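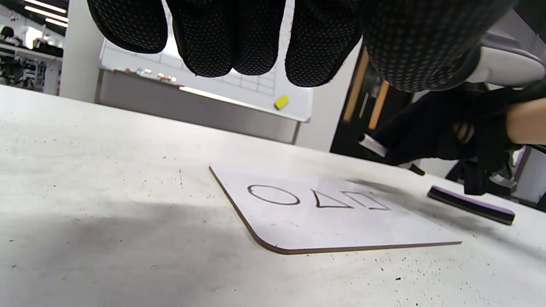

Sanne Meijer left a comment under my last post saying that a small board is only good for grocery lists, and that if you want to draw on it you should get a big one and hang it on a wall. She had a big one for years and says she never once ran out of room.

I had a big one too. It's in the garage in Rosow, leaning against the water heater, and it still has part of a Christmas dinner plan on it from two Decembers ago. I've been using the small one at the table since spring and I like it more, so this post is about that, plus the markers and the eraser, since I got three emails about what I use.

### The board

It's white, with rounded corners and a thin brown edge. I bought it at Dellcombe, in the school supplies aisle, where they had a bin of them. There were cheaper ones with a plastic frame that stood up higher than the writing surface. I had one of those before and didn't like it. The side of your hand bumps over the frame every time you get near the edge, and the eraser can't get into the corners, so after a month you have four gray corners and a clean middle.

I keep mine flat on the table. I tried an easel for a week. On an easel a small board moves when you press on it, and you end up holding it with one hand anyway. Flat, it mostly stays where you put it. If it does slide, a damp paper towel folded once and put underneath will hold it. Victor Kirui uses that rubbery shelf liner cut to size, which is tidier, and you don't have to keep wetting it.

The drawback of flat is that you see it at a slant unless you lean over. When I draw a square sitting back in my chair, it looks fine from the chair and then it comes out too tall when I stand up. I now lean over for the last line.

### What I draw on it

Mostly the same three things: a circle, a triangle and a square, in a row, left to right. I started doing that as a warm-up in the spring, when I was getting back into lettering. Lotte Willems taught a short course at the library and she had everyone do a row of shapes before touching a letter. I dropped the lettering after a while and kept the shapes.

The circle is the hard one. I start at the top and go counterclockwise, and it tends to come out as an oval. If I go slowly it gets lumpy. If I go fast it's smooth, but the ends don't meet. The best ones come when I go around twice in the air before the tip touches the board.

The triangle is easy as long as I draw the bottom last. With the square I do the left side and the bottom in one stroke, lift, then the top and the right side in one stroke. That gives you two corners where lines have to meet and two that take care of themselves.

Spacing is where I'm weakest. I leave a good gap after the first shape, and then the second and third end up nearly touching. I think I'm looking at the right edge of the board and worrying about it. Lotte's advice was to put down three dots first and draw around them. It works when I remember to do it.

I go through 10 rows or so on a good morning, wiping between each one. Then I put it all away and have breakfast.

### Markers

I've tried a lot of these. My notes on them go back a long way and they don't all agree, but here's where I've landed.

- **Thin tip for a small board.** The wide chisel tips that come with the big boards are too much. A triangle drawn with one fills in at the corners.
- **Black.** Red leaves pink behind, on every board I've owned. Green is almost as bad. Blue is all right for a day or so.
- **A barrel with some width to it.** The skinny ones are made to fit in a pencil case, and they make my hand cramp after a few minutes.
- **Caps that click.** If it doesn't click, I assume it's going to dry out.

I bought a pack of 6 from Rulik last winter and four of them are still going, which is good by my standards. The other two were left open overnight and that was my doing. Storing them lying down helps. I used to keep them tip up in a mug, and they got faint within weeks. Tip down is better for the ink but you get a blob when you first take the cap off.

If a marker goes faint, try capping it and leaving it on its side for a day before you throw it out. I've brought back several that way. Shaking them does nothing that I could see, and once it put a spray of dots on my sleeve.

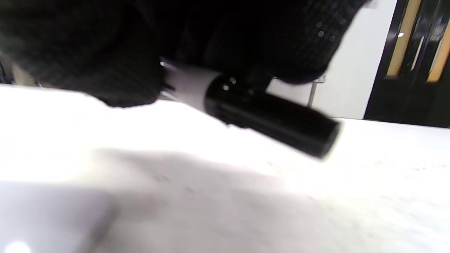 *Over the table, glove on.*

### The eraser

The eraser has a black body with a purple felt strip. It's big for the board, if I'm being strict about it. One pass covers more than half. I like that. The tiny erasers that clip onto a cap are fine for fixing a single letter, and they load up with ink so fast that by the third wipe you're putting marker back on.

I clean the felt outside, against the back step. Knock it flat a few times and the dust comes out. Every couple of weeks I go over it with a dry toothbrush. I did wash one in the sink a few years ago. It took most of a week to dry and then the felt came away at one end, so I don't do that now.

Frans Postma swears by an old sock. I've tried the sock. It does wipe better than felt, especially on ink that's been sitting, but you have to push harder, and pushing harder moves the board. For the big board on a wall I'd probably use the sock.

### Cleaning the board itself

Dry wiping is enough for a while. Then one day you notice the whole thing has gone a bit gray and you can make out last week's work under today's. What I do:

1. Wipe it dry with the eraser first, the whole surface, corners too.
2. Go over any line that won't come off with fresh black marker, then wipe right away. The new ink loosens the old.
3. Damp cloth with one drop of dish soap.
4. Second cloth, just water.
5. Dry it with something that doesn't shed.

Don't draw on it until it's fully dry. The ink skips on a damp spot and then it sets hard around the skip.

I used to use rubbing alcohol for this. It takes everything off, and on my old board it eventually took the shine off as well. After that, every line left a ghost. I still use alcohol on the table if I run off the edge. The tabletop is off-white with dark flecks all over, and a stray dot can hide in there for days until I set a glass of water on it and it turns up on the bottom of the glass.

### Light

This took me longer to sort out than anything else. With a lamp behind me, my arm throws a shadow straight across the table and I'm drawing the first shape in it. With the lamp in front, the board shines back at me. I've moved the chair more than I've moved the lamp. At the moment the chair is on the side nearest the hallway, the shadow falls to the left, and I put up with it. By the time I get to the square I'm out of it anyway.

Mieke Vandenberghe wrote that she draws by a north window and has never had either problem. I don't have a north window. She also asked whether the pale table bothers me, white on white, and whether I lose the edges of the board. A little, in strong light. The brown edge helps.

### Back to the big one

I did go out to the garage after reading Sanne's comment and look at the big board again. It's a good board. I paid for it at Song when they were closing the Rosow store, and I carried it home in the rain with a trash bag over it. It's useful if there's more than one person who needs to see it, and I'd want it back if I were planning anything with dates and names.

For practice, though, I found I drew less on it. I had to stand up, and standing up meant I'd also see the dishes and the mail. I'd do one row, step back, not like it, and go do something else. At the table everything I need is within reach and I'm already sitting down. The marker is on the right, the eraser's on the right, and the board is in the middle.

I do get Sanne's point about room. You can't do much on a small board besides a row of shapes or a few words, and if you want to compare today's circle with yesterday's you're out of luck, as yesterday's is in the felt. For a while I copied the best one of each day into a notebook. I stopped in the summer. The copies were always better than the originals and didn't tell me anything.

Next I want to try a sheet of the stick-on film on the inside of the pantry door. Victor put some up in his kitchen and says it's been fine, apart from one bubble by the hinge. If anyone has used it for more than a year, I'd like to know how it holds up, and how bad it is to get off.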